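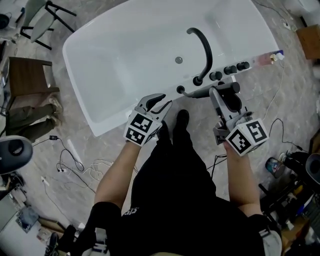
Bathrooms / Freestanding tubs

Koskela tub, Clatville showroom

Notes by Sointu Lehtinen. Updated 13th July.

The Koskela is a white freestanding tub in a rounded rectangular shape, shown on the gray marble-patterned floor at our Clatville showroom. The fittings are mounted on the rim, so no wall or floor tap is needed. It was moved out from the back wall in spring to give access on all sides.

View 1: rim fittings and hand shower
Black gooseneck spout, arching over the basin. Four round dark controls stand in a line beside it. The black hand shower is off its outlet, with the hose drawn out to the side. The drain is small, round and gray, near the middle of the basin.

Finish
The basin is glossy white. Wipe with a soft cloth and mild soap. Scouring powder will dull the gloss and is not covered under the warranty. The spout and hand shower are black; there is one brass-colored fitting toward the far right end of the rim. Limescale shows sooner on black than on chrome in hard water areas, and a weekly wipe is enough to keep it down.

Installation
Leave working space on the side with the controls. The supply lines come up under that rim and the joints must stay within reach. Check the floor for level before the tub is set down. Fill to the overflow and inspect every joint before the final position is sealed. The hose should run freely through its outlet for its full length. If it drags, look for a twist below the rim first.

Ordering
Order number 231, Kandusero catalog, bath section. The Vetside store takes orders but has no tub on display. Spare hoses are listed separately under 135. Orders placed now ship in August.

Next in this gallery: Basins and pedestals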